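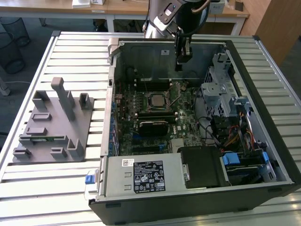
Setting up the cell (my half of the report)

So my part of the Virnora project was getting the memory cell going and keeping it going, and Elin Skyrme did the grasp planning, which she writes up in her own section. The job for the arm sounds easy: pick up a memory module, carry it over to an open desktop tower, push it into the slot. I lost most of January to it!

First thing I did was the table. The slats are great for clamping stuff down, but if you don't snug everything up in the same order the whole layout creeps. The tower lies on its side with the panel off, and the gray fixture tray goes to the left of it. I re-teach the tray first, then the case, then one safe point high over the board. Don't skip the safe point (I did, once, and bent a retention clip).

The gripper took longer. Fatovine was our name for the first set of finger settings and they were way too strong. We started at 110 on the force scale and ended up at 70, with a slower close. The fingers have to come straight down past the drive cage and the cables, so I check the tilt every morning with a square against the case wall. If it's off I redo the tool center point, which takes me 28 minutes now and used to take all afternoon.

Cables are the other big one. The loops on the drive side of the board drift toward the memory slots whenever somebody moves the tower, so I tuck them back before each session. Same with the coiled cable along the top of the arm: I run the wrist through its full range by hand and watch that it doesn't snag.

By Feb 14, 2024 the log had 3,614 cycles in it. Most of the faults were missed picks at the tray, and re-seating the posts fixed nearly all of those. I still don't know what causes the random stop on the way back up.

Contact: Watkins Lab student projects | © 2024 | Back to top

Comments (3)

primis_fan: What do you use to check the tilt, just a regular machinist square?

Elin S.: Yep, the small one in the top drawer. Please put it back!

dkr: We had a random stop like that too and it was a loose connector at the base. Worth a look.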